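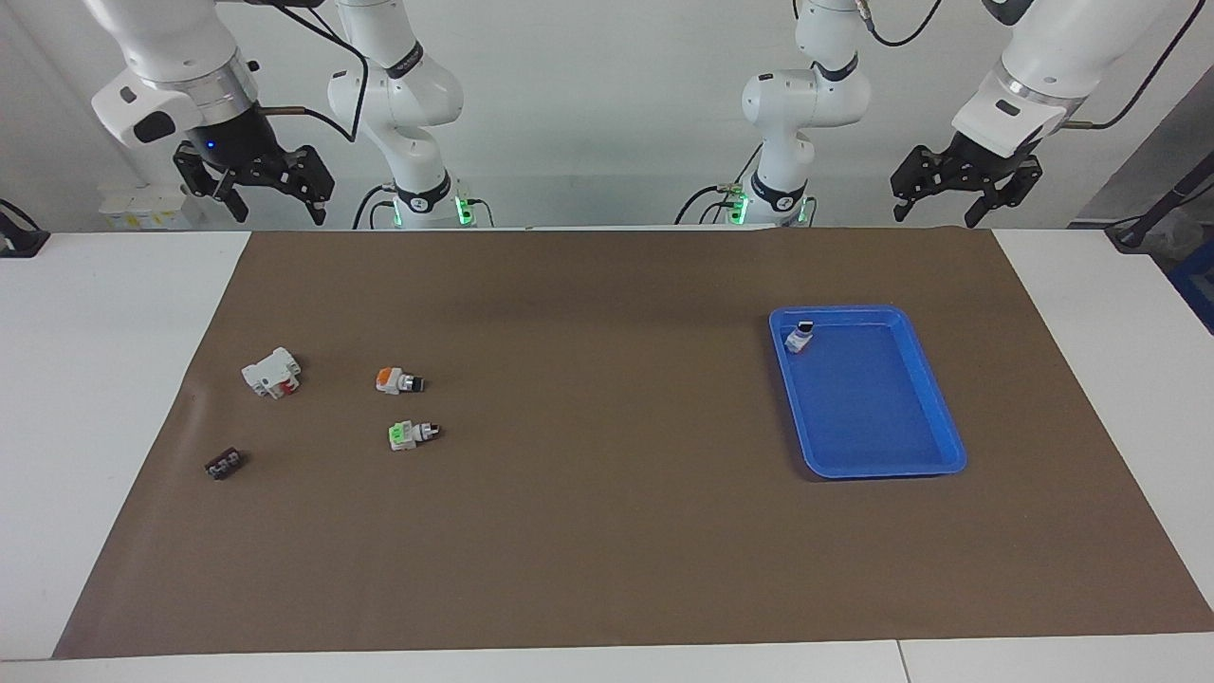 Test Operators Wanted for Gripper Comparison

October | Posted by the Bornik lab office

2 min read

Bornik is looking for 4 people to help compare parallel grippers on our two-arm benches in Sturstead. The work is part-time and paid, and runs until the trial is finished.

You will set out small electrical parts (breakers, push-button switches, terminal blocks), start a pick-and-place run, and log each result. A pick counts only if the part ends up in the tray. Each finger design gets 200 picks per part before we change over. Sessions last 45 minutes with a break between them.

We have 1,762 logged picks so far with the first set of fingers. The next set comes from Moncrieff and has a softer pad — we want the same parts and the same layouts used for both.

You should be able to:

follow a written layout sheet closely
swap gripper fingers with a hex key (we will train you)
use the stop button without waiting to be told
write short, clear notes when a part slips or turns

No robotics background is needed. Experience in assembly, inspection or lab work helps. Shifts start at 8:30 a.m.

To apply, send a resume and the hours you can work to the Bornik lab office.

Related
Bench technician, Sturstead
Jikora controller trial: call for test sites
Camera mounts compared: notes from the bench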